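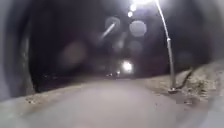
The path after dark, with one of the lamp posts on the right.

2 min read

Is it reasonable to ask the town to dim path lights after a certain hour?

Hello all, I'm hoping somebody has been through this. We moved to Driddale last September, and our bedroom looks out over the walking path, the wide paved one. I love having it so close, and my old dog loves it even more, but the lights stay on until morning and our room never really gets dark. I've tried blackout curtains (the Kasby ones everybody recommends) and they help, except it gets so stuffy that we end up opening them again by midnight. I don't want to be the new neighbor who complains, and I do understand people walk home that way after late shifts. Would it be out of line to ask for dimmer lights after 11 or so? And who would I even ask? My husband thinks we should just get used to it.
Posted 26 June 2020 by Etenesh Adugna

2 answers

Not out of line at all! We had the very same trouble when we lived in Stovargate, and it took me a whole winter to work up the nerve to call, which I now feel silly about. Start with public works and not the council. Ask them for two separate things: a shield on the lamp nearest you, and a lower setting overnight. The shield is the easy one. Ours was a plain piece of metal on the house side of the lamp, and a very nice man put it up in the time it took me to make him a coffee. The dimming took much longer, because it depends on what kind of fixture you have and whether the whole row is on one timer. Look for a number tag on your post before you call (ours was 1478, I still remember it) - they can't do much with "the one by the big maple." I'd also talk to the neighbors on either side first. One of ours liked the light just the way it was, and we were glad to know that before anybody came out with a ladder. In the meantime, try hanging the curtain a few inches out from the window and leaving the top of the sash open. You lose a little darkness but you get your air back, and with summer here I think you'll want it. Good luck, and give the dog a pat from me.
7 people found this helpful

sleep mask. got mine for a couple bucks and never looked back. also towns take forever so dont hold your breath
- Radulović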